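Notes from the Handheld Side
by Greer Rennie, 6/24/25

I spent most of this month rewriting our house rules for handheld gripper work, and I have opinions! The old sheet had 44 rules on it. I know that because I typed up 40 of them myself two summers ago, when we first signed on with Jarwood, and I couldn't tell you now what half of them were for. The new sheet has 8, and it fits on one side of paper.

The one I fought hardest for is the "both pads" rule. You close on a thing so that both pads are touching it, and then you lift. No scooping, no nudging it up against a box with one finger and hoping for the best. Yousafzai's old guide let you get away with that on soft stuff, and we copied it without thinking (my fault, I was in a hurry). Cloth and hard plastic now get the very same treatment.

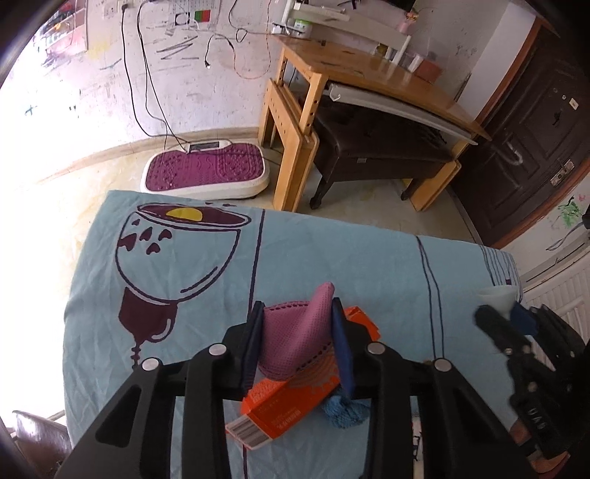
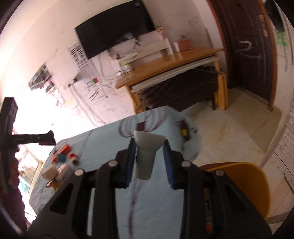 Pads on both sides: pink cloth in the first, a funnel in the second.

The second rule people ask me about is clutter. Jarwood wanted a bare table, everything cleared except the thing you're picking up. I get it, but that's no table I've ever eaten at, and the folks at Plarnia who use our recordings kept asking for ordinary rooms. So the wording we settled on is "leave what lives there, and keep your own path clear." If your wrist has to bend funny to get around something, move the something before you start, never halfway through.

Then there's the pace rule. Close, wait a beat, lift. I used to count it out loud, which drove my partner up the wall – now I just breathe. Same on the way down: set it on the cloth, open, back off straight.

Oh, and straps. Strap on before you pick up the tool, every time, even for a quick try. I've dropped one on a tile floor and I don't care to hear that sound again.

Tollerau is trying the new sheet through July, and 3 of the rules are still marked "draft" in the margin, so scribble on your copy and send it back to me. Big handwriting, please.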